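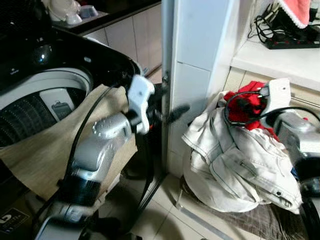

How full should you load a top-loader when you're washing big cotton throws?

Half the drum, loosely, for anything that drinks water the way a throw does. If you have to push it down with your hand, take something out.

Skosturside wrote:
Half? I fill mine to the rim and have done for 7 years. Still going. Makes a noise like a tractor on the spin, but it did that when I got it.

Moya wrote:
The noise is the throw, Skosturside. One big heavy thing winds itself into a rope, sits on one side of the drum and bangs about. I put two smaller towels in opposite to even it up. My last machine walked itself out from under the worktop and unplugged itself, which I took as a resignation.

dripdry_168 wrote:
Disagree about the towels. They end up inside the rope and then you've got three things to untangle, one of them inside out. Wash the throw on its own, low spin, and stop it halfway to rearrange. That's the whole point of a lid on top, you can get your arms in.

Moya wrote:
Some of us have jobs, dripdry.

dripdry_168 wrote:
It takes one minute. You spent longer typing about your machine resigning.

Stoncombe wrote:
Original asker here. Thanks, I think. The throw is 100 per cent cotton and came off the sofa, so it has been through a lot, mostly toast. Second question while I've got you all arguing: powder or liquid? I've been using powder and it leaves pale streaks down the folds.

Skosturside wrote:
Powder. Always powder. The streaks are you using too much.

dripdry_168 wrote:
Or too cold. Dissolve it in a jug of warm water first and pour that in before the throw goes anywhere near it. Then an extra rinse.

mangle376 wrote:
Liquid. Life is short. Also leave the lid up afterwards, or the drum starts to smell like a pond. My other half shuts ours every single time on the grounds that it "looks tidier". We have a very tidy pond.

Moya wrote:
Agree on the lid, not on the liquid. It left ours with a sort of grey jelly under the rim. You don't want to know how I found it.

mangle376 wrote:
I do a bit.

Moya wrote:
With a teaspoon.

Stoncombe wrote:
Right. Update for anyone still awake. Jug of warm water, less powder, throw on its own, low spin, extra rinse. No streaks. I did stop it halfway and it had already made a rope, so dripdry gets that one. It's now over two chairs and taking up most of the kitchen.

Skosturside wrote:
Mine would have been dry by now.

dripdry_168 wrote:
Yours would have been in the garden, having gone through the wall.

Stoncombe wrote:
Does anyone know if you can tumble dry these, or will I end up with a flannel?

Moya wrote:
Low heat, and take it out while it's still a bit damp. Check the label first. Ours is now a lovely throw for a cat.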